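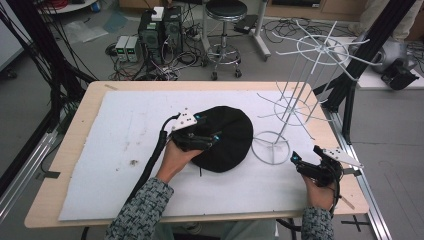
Fig. 4. Beanie and wire rack, left gripper on the hat.

Open day set-up, Jukura station, cont.

5. Foam sheet on table first. Then rack, then hat.
6. Demo starts at 10. Grippers on by 9.
7. Visitors stay behind the table. CAUTION: cables on floor, walk them round teh long way.
8. Check both pads before each new group. 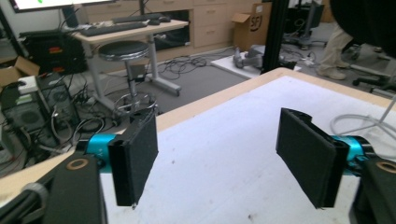

Pembridge adds that step 8 takes longer than you'd think, so do it while the last group is leaving.

9. Power off before lunch. Log sheet to Albers.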